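The verdict label is doing too much work

Dec 2, 2024 · 5 min read
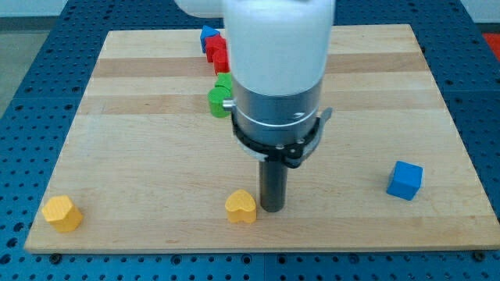
Ermira Dumitrescu wrote to me after my July column to say that readers want a verdict, that they want it at the top of the page, and that a checker who will not give one has left the job half done. She has a point about the position. A reader who arrives from a search result, having typed in the rumour more or less as it reached them, should not have to get through nine paragraphs before learning whether the quotation is genuine. My disagreement is with the label itself, and with the scale behind it.

Most rumour-checking desks use a graded scale. The usual form has four grades, which in one wording or another are true, mostly true, mostly false and false. Some desks add a fifth for satire and a sixth for claims that cannot be settled. The scale is presented as a measure of accuracy, as if each claim had been placed on a line and read off. The two middle grades show that no such line exists.

Consider the ways in which a claim can earn "mostly false". The figure may be right and the year wrong. The event may have happened to a different person. The words may have been spoken, with a clause removed that reverses them. The photograph may be real and the caption borrowed from another country. These are separate faults. They have separate causes and call for separate repairs, and a reader who knows which one is present can do something with the knowledge. A reader who knows only that the claim is mostly false knows that somebody found something wrong with it.

I spent part of the summer with the archive of Bekum, a small checking desk that makes its back catalogue available to anyone who asks. It holds 1305 finished checks. I drew 100 of them from the two middle grades and read each without looking at the label, then wrote down the grade I would have given from the text alone. Where the body described a wrong date or a wrong place, my grade and the published one nearly always matched. Where it described missing context, they parted company often enough that I stopped treating my own grades as worth anything. I do not offer this as a study. One reader, one archive and no second marker is a weak design. It was enough to change my mind about where the trouble sits.

The reasoning in those checks was, on the whole, good. The writers had found the earliest posting, asked the person quoted, pulled the minutes of the meeting. The trouble began at the last step, when several hundred words of careful findings had to be pressed into one of four boxes, and the box was then the only part that travelled.

It does travel alone. The label is what appears in the search listing and in the preview card when the page is shared. It is the part that is copied into a table when a platform decides what to show less of. Zelel, which collects verdicts from a number of desks and resells them as a feed, carries the grade, the claim and the link, in that order. The explanation is left behind at the other end of the link. Any argument that the label is harmless because the article sits beneath it has to deal with the fact that for many of its readers there is no article.

Satire makes this worse. A piece published as a joke, on a site that says it publishes jokes, is copied without the masthead and believed. The desk then has a choice between "false", which is accurate about the words and unfair to the author, and "satire", which is fair to the author and of little use to the person who received it in a family group with nothing to show where it came from. There are two objects here, the original and the copy, and they deserve different answers. A single grade for both will be wrong about one of them. I have seen desks try to get round this with "originated as satire", and that is an improvement. It is also a sentence, which rather supports my case.

My proposal is dull. Replace the grade with a finding of one plain sentence, no longer than a headline, which says what is wrong or what is right. "The quotation is real but was given four years earlier." "The photograph shows a different flood." "No record of this vote exists in the published minutes." Put it exactly where the label goes now. Require it to be written before the article, and changed if the article changes. Where a feed needs a code, supply one that names the type of fault: wrong date, wrong person, altered words, invented, cannot be checked. A machine can sort by type as easily as by grade.

Three objections have been put to me, and the first is cost. A sentence takes longer to write than a box takes to tick. I accept that, though the longest delays I have watched on any desk came from two editors arguing over whether something was mostly true or mostly false, an argument that has no answer because the terms have no definition that would settle it.

The second is comparison. Without grades, it is said, one cannot add up a politician's record and publish the total. I would regard that as a gain. Desks do not choose claims at random. They choose the ones that are interesting, widely shared or suspicious, and a tally of such choices describes the desk's selection at least as much as it describes the speaker. Ye-rin Heo made this argument to the editors at Myung some time ago and was told that the tallies were their best-read pages. I do not doubt it.

The third is the one Dumitrescu raised, that people want a verdict, and I take it most seriously. A finding is a verdict. It is firm, it comes first, and it can be read in the time the label takes. What it gives up is the look of measurement, and I have yet to meet a reader who needed that. Avau, a newsletter with a tiny staff, dropped its scale and went over to findings this year. Its editors report that the complaints they now receive tend to dispute a stated fact, where they used to dispute the colour of the badge. Complaints about facts can be checked, and a desk that finds itself in error can say which word it got wrong.

2 comments · 4 shares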